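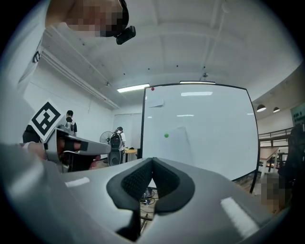 Cables on the floor by the whiteboard, Morin room.

Pirkirent Shared Workrooms
Minutes of the users' meeting, 25/06/2019
Chair: Virgilio Yap

1. Previous minutes
Agreed, after the word "amicable" was removed from item 4.

2. Cables in the Morin room
The chair reported that the cables below the whiteboard remain in a tangle, a condition first minuted in April and now well established. Several members said they had no idea which cable belonged to what. One member admitted to stepping over them daily and regarded this as exercise.
Agreed: every cable to be labelled at both ends. Anything unlabelled by the next meeting goes in the box in the corridor. Small items left on the floor among the cables to go back to their owners, or in the same box.
Action: V. Yap to buy labels. Ceiling of 61 on the spend, receipts required this time.

3. Floor
Stoment have quoted 2,853 for cable channels set into the floor. The meeting admired the figure and moved on. A second quote, for stick-down covers, came in at just more than 1,000 and will be looked at again once the labels are done.

4. Whiteboard
Request from the Luvolport group that it be wiped after use. Carried, 3 against. The pens are still missing. Members are asked to look in their own bags first.

5. Any other business
The kettle was raised. The chair ruled that the kettle has its own meeting.

Next meeting: same room, cables permitting.

Contact: the Pirkirent office, ground floor | © Pirkirent Shared Workrooms | Back to top
3 comments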